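Contra la lista de espera

Llevo cuatro meses intentando que alguien me arregle una persiana. No es una metáfora. La persiana existe, es verde, baja torcida y se queda a media altura con la terquedad de una mula jubilada. He llamado a tres persianistas. El primero me dijo que ya no hacía persianas, aunque su furgoneta, su tarjeta y su contestador sostienen lo contrario. El segundo me apuntó en una lista. El tercero también me apuntó en una lista, y tengo la sospecha de que es la misma.

Quiero hablar de las listas, porque creo que hemos aceptado con demasiada mansedumbre que estar apuntado en una equivale a haber sido atendido. Uno llama, da su nombre, deletrea el apellido, repite el teléfono y cuelga con una sensación de deber cumplido que no se corresponde con nada. La persiana sigue igual. Pero estamos en la lista, y eso en este país tiene rango de sacramento.

Mi abuelo no estuvo en ninguna lista, salvo la del censo y la de morosos del casino. Cuando se le rompía algo, bajaba a la calle y daba una voz. La voz tenía destinatario: el herrero, el de las sillas, el que venía con la rueda de afilar. Podían decirle que no, y de hecho se lo decían con una franqueza que hoy nos llevaría al psicólogo. «Eso no tiene arreglo, Matías, tíralo.» Y lo tiraba, o no lo tiraba y lo metía en el cobertizo, donde tampoco había lista de nada, solo trastos en régimen de igualdad.

La lista moderna nos ahorra el no. Ahí está su éxito. El persianista que me apunta sabe que no va a venir, yo sospecho que no va a venir, y los dos nos despedimos con una cordialidad de embajadores. Un no a tiempo me habría llevado a buscar otra solución en enero. La lista me tiene aquí, en penumbra, con media persiana y buena conciencia.

Un amigo, Berkay Tekin, que lleva media vida entre nosotros y todavía se asombra por deporte, sostiene que el problema viene de que hemos confundido la educación con el aplazamiento. En casa de su tío, que tuvo un taller de relojes con el rótulo de Yalçınkaya en la puerta, el cliente recibía una respuesta en el mostrador: sí, no, o vuelva usted el jueves. Y el jueves estaba el reloj. Le pregunté qué pasaba cuando no estaba. Me contestó que había gritos, y que a los gritos les seguía un té, y que al final el reloj aparecía. Me pareció un sistema administrativo superior a casi todos los que he padecido.

En septiembre me apunté a un curso de encuadernación. Había 12 plazas y yo era el número 30 de la lista, cifra que me comunicaron con un optimismo que me dejó pensativo. «La gente se da de baja», me dijo la chica. Para que yo entrase tenían que darse de baja dieciocho personas, lo cual ya no es una racha de gripe, es una evacuación. Le di las gracias. Siempre damos las gracias.

Lo peor es que la lista tiene escalafón. Están la ordinaria, la preferente y la de los que conocen a alguien, que no figura en ningún papel y avanza estupendamente. También está la del dentista, que consiste en que te llaman a las nueve menos diez porque ha fallado un paciente a las nueve. Esta última me merece cierto respeto. Es la única que corre, aunque corra hacia el dentista.

Y luego está el seguimiento. Desde que la tienda de electrodomésticos Wornska se pasó a lo digital, recibo mensajes que me informan de que no hay novedades. El último llegó a las siete de la mañana. «Su solicitud sigue en curso.» Yo también sigo en curso, pensé, y no se lo voy contando a nadie a esas horas. Mi solicitud es la 1.912. Pregunté si eso significaba que tenía por delante a 1.911 vecinos con la lavadora estropeada y me explicaron que no, que el número no indicaba ningún orden. Era un número de ánimo, supongo.

Habrá quien diga que exagero, y que la alternativa a la lista es el codazo. Tiene razón en parte. Yo he visto el codazo en su estado puro, en las rebajas de los almacenes Nivorcombe, cuando una señora de aspecto frágil me arrebató un albornoz que yo llevaba puesto. No pido volver a eso. Una cola bien hecha es una de las cosas más decentes que ha inventado la gente: se ve quién va delante, se ve quién se cuela y se puede protestar en voz alta con el apoyo del público. Pero la cola tiene cuerpo. La lista es una cola a la que le han quitado las personas y, con ellas, la vergüenza. 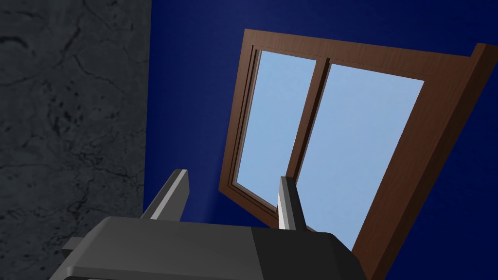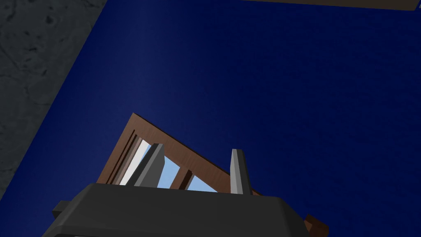 De modo que propongo una reforma modesta. Que toda lista lleve una fecha de caducidad, como el yogur. Si a los 5 meses no se ha atendido al apuntado, que se le llame y se le diga la verdad: mire, no vamos a ir. Con esas palabras. Sin música de espera y sin encuesta de satisfacción al terminar. El apuntado quedará libre, podrá enfadarse como es debido y buscará a otro, o aprenderá a vivir con la persiana a media altura.

Se lo comenté al dueño del bar Losis, que es hombre de pocas palabras y ninguna lista, pues en su local las mesas se consiguen mirando fijamente a los que ya han terminado. Me escuchó entero, secando un vaso. Luego me dijo que su cuñado arreglaba persianas.

Le pedí el teléfono. Me dijo que mejor se lo decía él y que ya me llamaría el cuñado, que ahora andaba muy liado, pero que me apuntaba. Sacó una servilleta y un bolígrafo y escribió mi nombre debajo de otros dos.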